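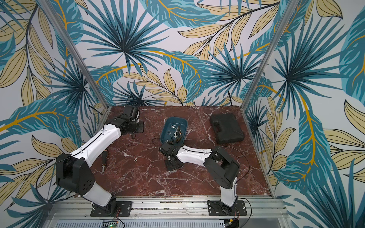 Plateau Tresero, marbre rouge-brun veiné de blanc

Je vends des plateaux depuis assez longtemps pour avoir mes chouchous, et le Tresero en fait partie ! C'est un marbre d'un rouge très sombre, qui tire sur le brun, traversé de veines blanches qui partent un peu dans tous les sens, comme des craquelures. Chez moi il sert de table de cuisine, mais je l'ai vu partir pour un atelier, une entrée, une salle de bains, et même pour un bureau (un client courageux, il l'a monté au troisième sans ascenseur).

Épaisseur : 30 mm
Formats : 90 x 90 cm ou 162 x 90 cm
Finition : polie
Chants : droits, arêtes légèrement cassées
Prix : 887 € dans le grand format, carré sur devis
Retrait : au dépôt, le vendredi

Le grand format est toujours prêt. Pour le carré, je recoupe à la demande, alors écrivez-moi avant de passer.

Avec quoi le marier ?

On me pose la question toutes les semaines. Ma réponse en ce moment, c'est le papier peint Jinda : de grandes palmes bleu canard et turquoise, des feuilles beige et kaki cernées de bleu nuit, de fines tiges jaune doré, le tout sur fond blanc. C'est chargé, oui. Mais le rouge du marbre tient tête, et je trouve que les deux se réveillent l'un l'autre — avec un mur blanc tout simple, le plateau paraît plus sévère. Si vous hésitez, je découpe volontiers une chute de Jinda à glisser dans votre colis d'échantillon.

Côté piètement, je préfère le métal clair. L'aluminium brut va très bien avec les veines, et il allège un peu l'ensemble. Le bois foncé, j'ai essayé, je n'ai pas aimé (c'est mon goût, vous ferez bien comme vous voulez).

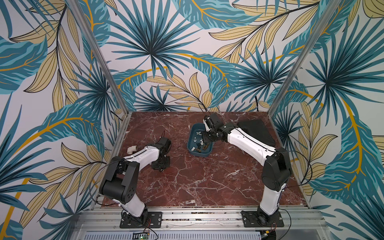
Le Tresero a un défaut qu'il faut connaître avant d'acheter : avec un veinage pareil, les petites choses foncées se perdent vite. Une vis brunie, une rondelle rouillée, et vous voilà à passer la main sur la pierre pour la retrouver. Le blanc se repère beaucoup mieux, le petit raccord coudé posé à gauche en est la preuve, on le voit tout de suite. Pour la quincaillerie, je conseille un bac de couleur franche. Le bleu canard est mon préféré, il reprend la teinte des palmes et il ne se confond avec rien sur le plateau. J'en ai dans la série Hayat, à ajouter à la commande si ça vous tente.

L'entretien, maintenant. Un chiffon doux, de l'eau tiède, un peu de savon neutre, et c'est tout. Pas de vinaigre, pas de citron, pas d'anticalcaire ! Le marbre n'aime pas l'acide et il s'en souvient longtemps. Une couche d'hydrofuge à la pose, une autre l'année suivante, et pensez à des patins sous ce que vous traînez souvent.

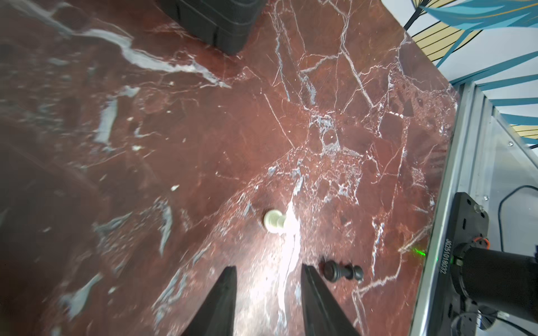
Pendberg, décembre

Un nouveau lot est rentré et je l'ai regardé de près, tranche par tranche. Les veines y sont serrées, du blanc au gris pâle, avec par endroits de larges traînées laiteuses qui passent en biais. J'adore ça, mais je préviens : deux plateaux ne se ressemblent jamais, donc si vous en voulez une paire pour un même plan de travail, demandez-moi deux tranches voisines.

Le poli renvoie franchement la lumière, vous voyez la tache claire devant le pion blanc couché. Sous une lampe directe ça peut gêner, et je mettrais plutôt un éclairage diffus. La pièce d'échecs noire, elle, garde un joli brillant sur ce fond sombre.

Pour un échantillon, envoyez-moi votre adresse et le format qui vous intéresse. Je réponds le soir, en général après 19 heures.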